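Randosell hand gripper kit from Ledura: review after a month 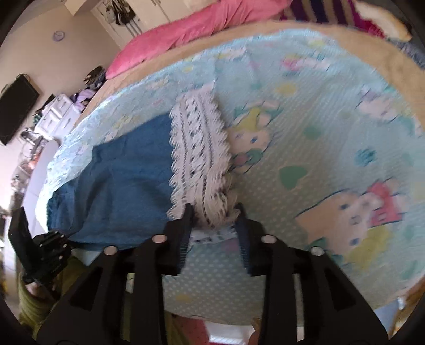 I bought the kit in July to record folding and tidying jobs at home for a small automation project. It comes flat in one box with a printed booklet and a bag of screws. The booklet says to allow an hour. I needed most of an afternoon, mainly for the side bracket, which has rows of small screws and not much room to get a driver in.

Once built, it's simple to use. You hold it, squeeze, and the two fingers close. The plates are black plastic and weigh less than I expected. The cut-outs in the fingers let you see a bit of what you are picking up, which helps when you're working over a patterned quilt.

Most of my work has been with cloth. Towels and knitwear are easy. Narrow strips with lace edging are harder, as they bunch up between the tips and you have to let go and start again if you want them flat. The ribbed blue pad does the better job on thin fabric. I tried the Flovton pads as well and went back to the ones supplied.

Weight in the hand is 453 grams on my kitchen scales. That's fine for short jobs, but my wrist was sore after a session of 51 recordings. A strap would be a good addition.

The fasteners near the tops of the fingers worked slightly loose after 200 squeezes or so and needed tightening. They've held since. Spare pads are sold in pairs and arrived within the week. I emailed Ledura about a missing washer and had a reply the next morning.

I looked at the Sampaio model first, but it only comes ready built and costs a good deal more. If you don't mind the assembly, I'd buy the Randosell. Four stars out of five, with one off for the booklet.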